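Prozessor einsetzen per Fernsteuerung – ich durfte mal ran

30. Juni 2025

Gestern war ich bei Edov in der Werkstatt und hab einem Roboter beigebracht, wie man einen Serverprozessor in den Sockel setzt! Also, ich hab's versucht. Man führt den Greifer per Fernsteuerung, und jede Bewegung wird aufgezeichnet, damit das Modell später daraus lernt. 1.209 Durchgänge haben sie schon, bis zum Herbst sollen es 3.000 werden.
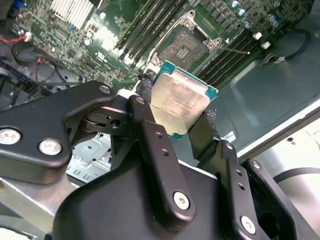 Am schwersten fand ich den Winkel. Man hält den Chip viel zu schräg, korrigiert, und schon ist er in die andere Richtung gekippt – Babar Sandhu, der mich angelernt hat, blieb zum Glück geduldig. Von meinen acht Versuchen kommen fünf in den Datensatz (die anderen drei waren ihm zu zittrig). Als Nächstes sind die Speicherriegel dran.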